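Mirjam Gisler
@mirjamgisler

A thread on moving a parish archive out of a damp basement, written for anyone in a small town who has been handed the keys to one. I did this in Levcombe over the winter. It's long, so mute me if you need to.

1/ The Levcombe papers are 80 boxes. Vestry minutes, rate books, school registers, a lot of drainage correspondence. They'd been under the old reading room since it closed, on metal shelving against an outside wall.

2/ Outside walls are the first thing to check. The boxes at the back of each shelf were in a far worse state than the ones at the front, and you couldn't tell until you pulled them out. Pull them out.

3/ Buy a cheap humidity meter before you buy anything else. Leave it in the room for a fortnight and write the reading down morning and evening. When you go asking for money, a page of readings does more than a smell.

4/ We asked the district for help in June. They said yes to the room and no to the shelving, so we moved the shelving too. It comes apart. Keep the bolts in labelled bags, one bag per bay.

5/ Number every box before it leaves the building. Pencil on the box, pencil on a slip inside, and the same number in a notebook. Don't rely on the labels already there. We had 4 boxes marked "Misc. 2" and none marked "Misc. 1".

6/ On mould. If it's fuzzy and comes off on a finger, stop and bag the item. Wear a proper mask. Don't brush it indoors. Jagadeesh Rodrigues, a paper conservator, came over from Vosbridge for an afternoon and most of what I know about this comes from him.

7/ He also told us off for using sticky notes. The glue stays behind after the note has gone. Use strips of plain acid-free paper instead, poking out of the top.

8/ Bindings. The red leather ones are the worst for shedding. It's called red rot and it gets on your hands, your sleeves and the next book. Wrap each volume separately and tie it with flat cotton tape, knot at the fore-edge so it doesn't press into the boards.

9/ Never pull a volume off the shelf by the top of its spine. Push the books either side back a little and take it by the middle. Everybody knows this and everybody forgets it by the second hour.

10/ Someone will ask about white gloves. For paper, clean dry hands are better. You can't feel the edge of a page through cotton and you'll tear it. Gloves for photographs, yes, and nitrile ones at that.

11/ Transport: we hired a van with a flat floor and packed one layer only. It took more trips. Boxes stacked three high will crush the bottom one on the first bend, and the road out of Levcombe is mostly bends.

12/ The new room is upstairs at the Thampi building, above the print shop. No pipes overhead. North-facing window, blind down. The floor was checked for the weight, and I'd ask you to do that as well. Paper is heavier than people think.

13/ Costs, as I've been asked. The boxes and tape came to 200 pounds. The van was extra and so was petrol. The mask filters were the annoying one — you get through them much faster than it says on the packet.

14/ Cataloguing is still going. We decided to do a rough list of everything first, one line per volume, and go back for detail later. Sze-wing Ng did the rate books and found that two parishes had been shelved as one for decades.

15/ The rough list was the right choice, I think. The last attempt at a catalogue started with full descriptions and stopped at the letter C.

16/ Things that turned up: a school punishment book with the last third used for recipes. A plan for a bridge that was never built. Eleven years of complaints about the same ditch, and the ditch is still there.

17/ Things that didn't turn up: the baptism register everyone writes to me about. It may have gone to the county office. I've written to them. Please don't write to me about it again until I post something here.

18/ If your papers belong to a church or a council, find out which before you move a single box. We had a verbal agreement and it held us up for weeks when the person who'd given it retired. Get one side of A4, signed.

19/ Digitising. People want it done straight away. I'd leave it until the boxes are dry, numbered and listed, otherwise you end up with a folder of scans and no idea what they're from. When we start it'll be the school registers, those get the most requests.

20/ Opening hours for readers will be by appointment. Bring a pencil, leave your bag by the door. There's one table and it seats two, so please say when you book if you're bringing somebody.

21/ Questions are welcome underneath. I'm slow at answering but I do read them all. Last post has a picture.

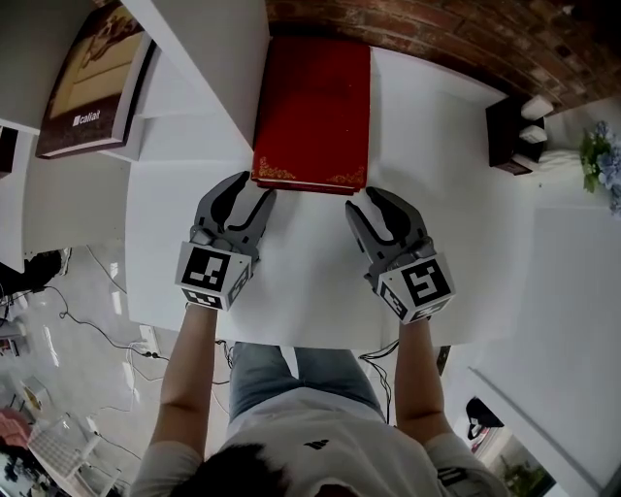

At the white table, red one at the far side.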